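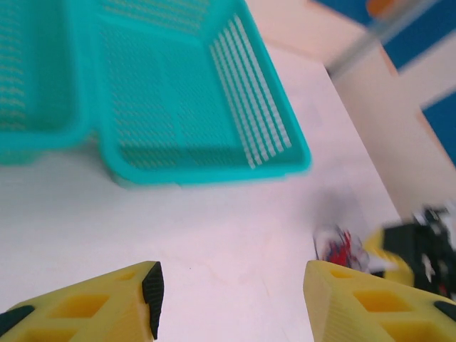

The two baskets on the sorting table, seen from the wrist camera.

I promised in January that I would write down what we learned about money, and I am slow, so it comes only now. My colleague Dorottya Sipos says that people like to read about robots and do not like to read about invoices. She is probably right. But when I was making our first budget I searched a long time for somebody who would tell me plain numbers and mistakes, and I found very little, so I will give mine.

Our workshop repairs small electrical things and resells the parts. The dull part of the work is sorting: small pieces must go from the table into the correct basket. We decided to try it with two arms on one table, with the simple printed kind of gripper, yellow fingers with black rubber on the inside. The arms were the easy decision. We had compared them for months and we knew the price before we asked for it. Everything that stands next to the arms was the difficult part.

Let me begin with the grippers. In my first spreadsheet I had one line, "grippers", and I filled in the price of the set and was satisfied. I did not have a line for the rubber pads. The pads are a consumable, like brake pads on a bicycle, and we now order them four pairs at a time. They are cheap. The delivery is not so cheap, and when Ilir forgot to order them in time we had an arm standing still for a week waiting for a small envelope. Now there is a line for the pads, a line for spare fingers, and a line for postage.

Then the cameras. We asked two suppliers for an offer on the same list: wrist cameras, cables, mounts and a spare of each. Rumholm wanted 1710 euros and Drosport wanted 1429. I was ready to sign with Drosport the same afternoon. Ilir Kovačević, who has bought machines all his life and trusts no piece of paper, asked me to read both offers aloud to him, line by line. I felt like a schoolboy. On the third line I stopped, for in the cheaper offer the cables were the short ones. They would reach the wrist only if the arm stayed folded. With the longer cables and the second delivery the difference became so small that we took Rumholm, who also answer the telephone.

I don't want to say that the cheap offer is always a trap. We bought the table frame from Berisha, the cheapest of all we looked at, and I am very content with it. A table must be flat and must not shake, and this I could check with my own hands in their yard.

The white table top was my own wish. I thought it would make the small parts easier to see for the camera, and mostly it does, but a white surface shows every speck and also gives back the light from the lamps. We paid for better lamps later, from the money that was meant for training. If I made the plan again I would write lamps and table top as one item and test them together before paying for either.

The baskets are the part where I am a little ashamed. I had reserved money for proper sorting bins, with a catalogue number and a drawing. They had a delivery time of seven weeks. Dorottya went out at lunch and came back with teal plastic baskets, the ordinary mesh kind, and put them side by side on the table. They are light, so we fix them with a bit of double-sided tape. The order for the proper bins I cancelled in the same week – the only time this year that I moved a number downwards.

Some more things which were missing in my first plan, in case you are making yours:

The hours for mounting and for taking down again. We mounted everything twice.
A second power strip with its own switch, and somebody qualified to look at it.
Insurance. Ours wanted a letter about where people stand when the arms move.
The software from Joltari, which is paid by the year and per arm. I had read it as per table.
Shelf space. Spare parts must lie somewhere, and our shelf was full.

For next year I keep a reserve of fifteen per cent, and I don't allow myself to give it a name. This year I had a reserve too, but I had written "possibly third camera" beside it, and so of course everybody thought of it as a camera which was already bought.

The next purchase is not decided. Dorottya wants a second table. I would first like to see how many pads we use until summer. If somebody has experience with longer-lasting rubber, please write to me in the comments, also with the price including postage.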